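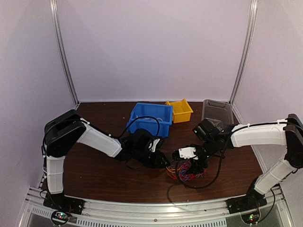 Moataz Saber 回复：
我觉得问题不在手臂，在教的人。线缠在一起的时候，人自己也常常不知道下一步要拉哪一根，机器人学到的就是这个犹豫。你先用自己的手慢慢做几遍，把顺序想清楚，再去遥控。

楼主 Kenza El Fassi
发表于 2021年9月5日
谢谢回复。我把情况再写完整一点，我的中文不是母语，如果有词用错了请大家指出来。
任务是这样：桌上有一团细电线，几种颜色混在一起，两只手臂要把线分开，按颜色放到后面的盒子里。我们用遥控的方法示范，一个人同时操作左手和右手。到现在录了100次示范，训练以后，夹爪会走到线的旁边，也会夹住，但是夹住以后经常停在那里，或者放开又夹，放开又夹。
我想问：是示范的数量不够，还是示范的方法不对？

Ismail Ait Ali 回复：
数量肯定不够。软的东西和硬的东西不一样，杯子放在桌上只有几种姿势，线团每一次都是新的形状。我以前做折布的任务，173次示范的时候成功率还是很难看。建议先不要改方法，继续录。

Moataz Saber 回复：
我不同意。录更多犹豫的动作，只会得到更多犹豫。楼主说"放开又夹"，请问示范里面操作的人有没有这样做？

楼主 Kenza El Fassi
有的。我今天重新看了录像，我自己差不多每次都有。遥控的时候手上没有力的感觉，我不知道线有没有夹紧，就放开再夹一次，求安心。

Matilde Macedo 回复：
这个我有同样的经验。没有力反馈的话，可以看夹爪的开口读数：夹空了，它会关到底；夹到线，会差一点点。不过很细的线差别太小，可能看不出来，要看你们的夹爪精度。
还有一个办法，夹住以后先往上提一小段，看线有没有跟着起来，再往旁边拉。这个动作要每次都做，做得一样，模型就能学会把它当成一个检查的步骤。

楼主 Kenza El Fassi
"先提一小段"这个办法很好，我下午试了。只看外面的固定相机，夹爪会挡住线团的一大部分，很难判断。所以我现在操作的时候主要看手腕相机，线往上走的时候在画面里很清楚。 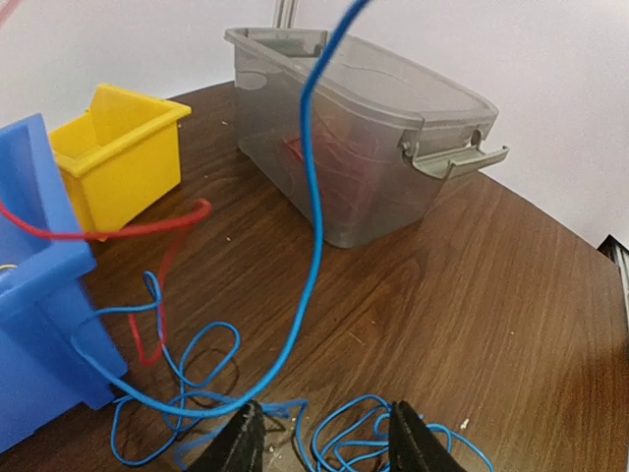

提的高度我还没有决定。提得太低，下面的圈看不出是松的还是紧的；提得太高，整团都会跟着走，另一只手就要一直追。我现在的想法是一只手提，另一只手先不动，等看清楚哪一根在上面，再去夹。可是这样每次示范的时间变长了很多，不知道对训练有没有坏处。

Ismail Ait Ali 回复：
时间长有坏处。你停下来想的那几秒，录下来就是一段"不动"的数据，模型看到差不多的画面，也会学不动。你说它夹住以后停在那里，我猜就是这个原因。把停顿的部分剪掉，或者训练之前按动作的大小过滤一下。

Abdelghani Slaoui 回复：
过滤要小心。两只手臂的任务里，一只手不动常常是有用的，它在把线拉住。如果只看一只手的速度来剪，会把"拉住"也剪掉。要两只手同时都不动，才算停顿。
另外，楼主是几个人在录？

楼主 Kenza El Fassi
3个人。我和两个同事，其中一个习惯先用左手，我们两个习惯先用右手。

Abdelghani Slaoui 回复：
那我建议先统一这个。同样的线团，有人先左，有人先右，模型有可能取中间，两边都不像。先写一张纸，规定谁先动，先找哪一种颜色，夹线的哪个位置，然后三个人都照着做。

Moataz Saber 回复：
同意楼上。我还是那句话，先用手做。

Ismail Ait Ali 回复：
统一左右我同意，统一颜色的顺序我不同意。最上面的是哪种颜色就先拿哪种，这才是人真正的做法。如果规定一定先拿红的，红的压在最下面的时候，你怎么示范？硬拉只会更紧。

Abdelghani Slaoui 回复：
有道理，颜色那条我收回。改成"先拿有线头露出来的"，可以吗？

Matilde Macedo 回复：
线头比颜色好。但是线头在手腕相机里很小，图像缩小以后可能就没有了。楼主训练用的分辨率是多少？如果太低，人看得到的东西模型看不到，示范得再好也没有用。

楼主 Kenza El Fassi
分辨率我要问同事，训练的部分不是我写的。
我先这样安排：统一先用右手，每次夹住都提一小段，两只手同时停的部分剪掉，旧的示范先留着不用。新的先录一小批，每次开始以前把线重新弄乱。有结果我再来这里写。

Ismail Ait Ali 回复：
旧的不要全部丢，里面动作干净的可以挑出来，混着训练一次，比较一下。

楼主 Kenza El Fassi
好，我会挑。可能要花几个晚上。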